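Guérin Round Plate in Pink: Three Months of Use

I bought the pink Guérin plate in May to replace a stack of mismatched ones. It is sold singly and in sets, and I paid 29 dollars for a set from Mosarix, which had it listed under item number 3353. The box arrived with one corner crushed and the plates inside were fine. Each one came wrapped in its own paper sleeve with a small sticker on the bottom. The stickers took some rubbing with cooking oil to get off.

I use them for lunch, for fruit, and now and then for toast in the evening. They have been through the dishwasher most days. I have not tried one in the oven, and the leaflet says not to.

Size and shape

The plate is round with a slightly raised rim and no pattern. It is big enough for a sandwich with something next to it. It is a little small for a dinner with three things on it, especially if one of them has sauce. I would call it a large lunch plate. Guérin calls it a dinner plate, and I think that is generous.

The rim is low. It stops peas and grapes but it does not make the plate a bowl, and a thin soup would be a bad idea. Round things stay on it as long as you carry it level. I can get my fingers under the edge to pick it up from a flat table without tipping it, which I could not do with my old ones.
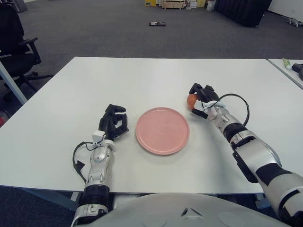

Color

The color is the reason most people will buy it or skip it. On the Mosarix page it looked close to salmon. In person it is a plain pink, and under kitchen light in the evening it looks a bit warmer. I like it better than the page photo. Benoît Riviere bought the same set after seeing mine and sent his back, as he had wanted something nearer to peach. If the exact shade matters to you, order one plate first.

It looks good on white. On my brown kitchen table it is duller, and on a patterned cloth it gets lost. Red and orange food looks very good on it, green food looks fine, and oatmeal looks sad. I do not put much weight on this, but I did notice that I leave fruit out more often now, and that it gets eaten. One apple in the middle of the plate is enough to make it look like you meant to put it there.

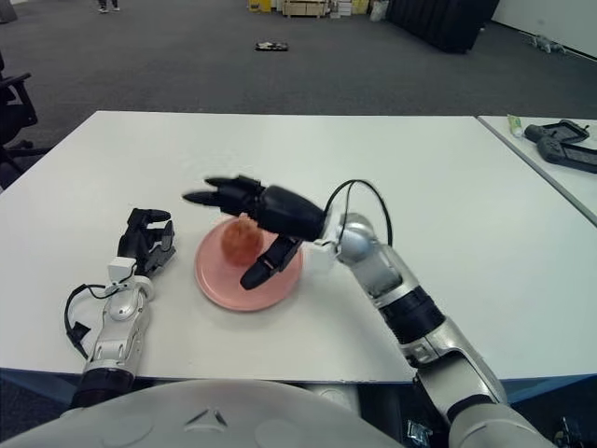 Washing and wear

After three months there are fine scratches on two of the plates, both from a steak knife. You have to tilt them toward a window to find them. Butter knives and forks have left nothing. Tomato sauce wiped off with no stain. Beet juice left a faint mark where I let it sit overnight, and it was gone after two washes.

Water collects in the ring on the underside in the dishwasher. If you unload from the bottom rack first this will not bother you. I unload from the top, so I get a small splash on my sleeve about every other load. A slight lean in the rack fixes it when I remember.

The plates stack well. They sit close together and do not slide when I pull one from the bottom. My cupboard shelf is shallow and the door closes with the full stack inside, with a little room to spare.

Compared with the Fusovia plate

I also have a Fusovia plate of about the same width, in gray. It is heavier and has a flat edge with no rim. It looks more formal, and food with any juice runs off it. The Fusovia costs more and I reach for it less. If you serve people at a table and want something plain, it is the better choice. For everyday eating I prefer the Guérin.

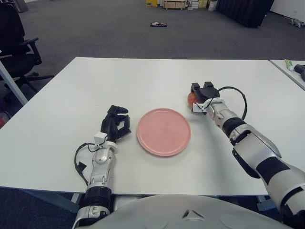
My main complaint is with the photos on the store page, which make the plate look completely flat. Valentin Tanguy asked me before ordering whether it was more of a tray, and I can see why he thought so. Seen from above on a white table, the raised rim is clear enough, and the inner ring shows up slightly darker than the rest of the pink. That ring is a useful guide to how much you can put on it. I keep food inside it and the rim stays clean for holding. Past the ring things start to crowd the edge.

The other complaint is that single replacements are not always in stock. I wanted one extra and had to wait. Mosarix did send a notice when it came back, and the new plate matched the older ones in color.

Rating: 4 out of 5. I took a point off for the size claim and the page photos. I would buy the set again at the same price, and I have already put the gray one on the high shelf.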